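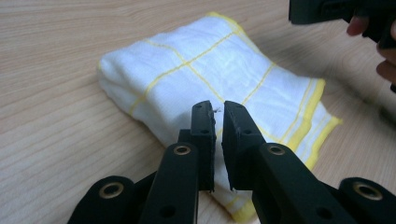 Fadwa Hamdy asked whether the lint rule applies to the pads only or to the whole finger, because the checklist says "contact surfaces" and two people on her shift had read it two different ways.

Fair point, and I've been putting off sorting the wording, so I'm answering in the ticket where everyone can find it. It's the whole finger. Pads, tips, edges, the little holes in the face, all of it. On the left finger there are a few white fibres sitting right up at the inner corner of the tip, and under the old wording you could argue those are fine. They aren't! A fibre on the corner today is a fibre on the pad after the next fold, and then somebody opens another ticket called "towel slipping" and we all go round again.

Ticket 188, cloth handling, hand-held grippers
Status: open, waiting on new checklist text
Raised by: night shift, Modau room

What was reported: slips on the white and yellow cotton towels, mostly at the second fold, where the cloth is at its thickest. Tea towels fine. Flannels fine.

First thing I tried was the obvious one, swapping the pair for the spare set. Slips carried on, a bit fewer of them, which told me very little. Then I went back through the notes for the last 134 folds on that station and found that the finger clean had been ticked every single time, with the same initials and the same minute past the hour. I'm not cross about it – I've done it myself on a long shift – but a tick that takes no time to earn isn't worth having on the sheet.

Second thing was the opening gap. Gediminas Lepik reset it with the gauge and logged it. No change on the towels, though he did find the gauge itself was living in a drawer with the scissors, so please hang it back on the hook by the Vesier cabinet when you've finished.

Third thing was simply cleaning properly. Dry brush first, then the lint-free wipe, then look at both fingers from the front and from the side under the lamp. I ran 14 towels after that and got one slip, and that one I'd picked up badly (my fault, I was reaching across). Not enough to close the ticket on, but I know which way I'm leaning.

So, until the new sheet is printed, please work like this:

Clean both fingers before the first cloth and whenever you change fabric. Brush before wipe. If you wipe first you just push the fluff into the holes.

Look at the linkages while you're there. Threads wind themselves round the pivots and you won't feel them until the action goes stiff.

Fold over a bare table. Nothing else within reach of the cloth, and that includes your mug.

If there are two grippers over the table, only one moves in on the towel at a time unless the fold calls for both. Say "in" before you close. It feels silly for a day or so and then you stop noticing.

Frayed hems go down in the notes box. Don't trim them. We want to know how the grip copes with a loose edge, and a trimmed towel no longer matches its record.

Fadwa's other question was whether a fold done with dirty fingers should be thrown away. No, keep it and flag it with code 2000, same as we do for Hou. I'd much sooner have it flagged than have people quietly doing it over.

Still to do: new wording for the sheet (me), second brush for the Seken bench (ordered, no delivery date yet), and Gediminas is going to repeat my towel run with somebody else's hands on the gripper. I'll add his numbers when he has them. Leave the ticket open till then, please.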